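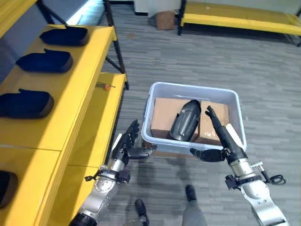
Ticket 17: Thumb closes late on pick, wrist cam view partly blocked

Product: Kuma four-finger hand with thumb, pair, on Huanca arms
Controller: Dradar, firmware 2
Site: Dandum test area
Status: Open, waiting on vendor
Opened: Oct 16, 2022

What's going on

Hi all! I've been running the Kuma hands against our old two-jaw grippers on the tray job (shelf to bin, both arms, same shelf, same black trays), and mostly I'm really happy with them. The trays have raised sides, and the old jaws only ever got hold of one side and let the toe swing around. The Kuma wraps its fingers and the tray stays where you put it. But I've got two problems and I think they're making each other worse.

First one: the thumb closes late. The fingers go, then the thumb follows by up to 40 ms, and by then the tray has already been nudged toward the back of the shelf. Sometimes the grab still works, sometimes I get a pinch on the heel and the tray hangs crooked. It happens on both sides, though the left is worse.

Second one: the wrist camera. With the thumb opened out it takes a big bite out of the view, and the tracker keeps treating the thumb as an object it should be going for. The old jaws stayed out at the edges so I never had to think about it.
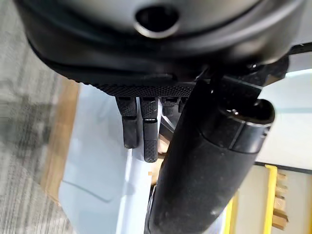 Wrist cam view: fingers hanging down, thumb running diagonally across the right-center.

What I've tried so far

1. Restarted the controller and both hands. No change.

2. Swapped the left and right hand cables at the Dradar end and remapped the channels. The worse delay stayed with the left hand, so I don't think it's the port.

3. Turned the thumb speed all the way up. It did get better on the bench, but on the shelf I started getting overcurrent stops, so I put it back.

4. Sent the thumb command ahead of the fingers in the script. This is the best fix I have — the nudge is nearly gone when the tray sits at the usual angle. If somebody sets a tray down a little straighter, I'm back where I started.

5. Masked out the thumb area in the tracker. Works while the thumb is parked. As soon as it moves, the mask is wrong and I lose the near side of the tray too.

6. Went back to the head camera only and ignored the wrist feed. The approach is fine and the lift is fine, but the last little bit before contact is a guess because the hand covers the tray. 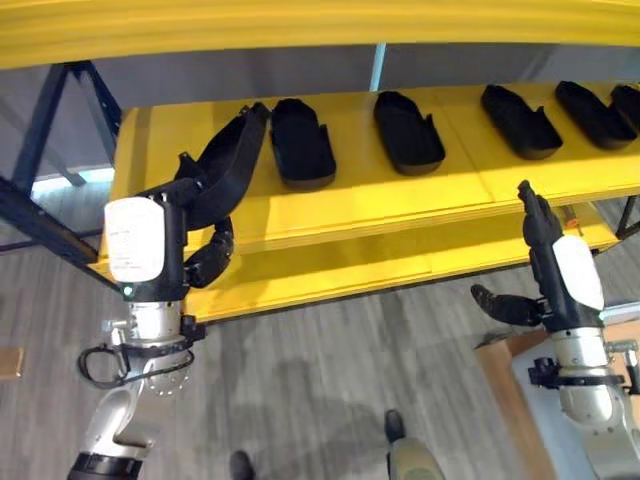 Left hand holding a tray just off the yellow shelf.

Compared with the old grippers

The two-jaws are faster to close and I've never had a timing problem with them, and they've been through 3000 cycles since June with one set of pads. For plain boxes I'd keep them on without thinking twice. For the trays I want the Kumas, even like this (the grip texture is great, by the way!), and I'd hate to send them back over a delay that smells like firmware to me.

What I need from you

Is there a setting that makes the fingers and thumb start on the same tick? The Dradar menu has a "group move" option but it's grayed out for this hand type.

Can the wrist camera bracket be flipped to the other side of the palm? I took a look at the screws and it seems possible, but I don't want to void anything.

And does anyone have a thumb mask that follows the joint angle? I can write one, I'd just like to not write one.

Logs from both hands are attached to the ticket. I'm leaving the early thumb command in the script for now, so please don't reset my config if you log in remotely.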